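Chapter 6
Cable Dressing and Work Cell Housekeeping

After reading this chapter you should be able to route and secure the external cables of a robot arm, set bend limits for each joint, and fill out a cell inspection sheet.

The previous chapter dealt with guarding and stop functions. Those measures keep people away from a moving arm. They do little for the arm's own wiring, which moves with every cycle and wears where it rubs. At the Storkgate training site, 178 unplanned stops were logged over one year, and 126 of them were traced to cables, connectors or tags. Most could have been found by a visual check before power-up.

A cable that crosses a joint needs slack. Too little, and it pulls on the connector at full reach -- too much, and the loop catches on the bin wall or the workpiece. The loop is therefore set with the arm at the limits of its working range and checked again at the picking position.
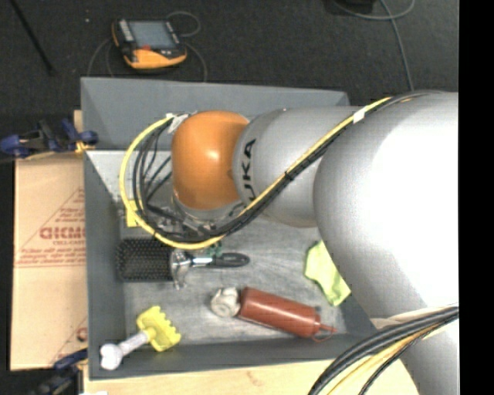 Figure 6.1. Robot arm over a picking bin. Black and yellow cables run along the arm, with a wide yellow loop at the orange joint.

Tags and labels follow the same rule as the cables they mark. They must be readable from outside the cell and must not slide toward a joint. Fixtures beside the bin, including clamps and upright sheets, are entered on the cell drawing and treated as obstacles when the path is planned.

The teach pendant has an assigned place in each cell layout. Its cable is kept clear of walkways and of the arm's reach.

Section 6.1 covers the 4 classes of bend limit used in this book. Section 6.2 presents the inspection sheet drawn up by Kathleen Dunne and Dehua Lu, with a completed copy for a bin-picking cell.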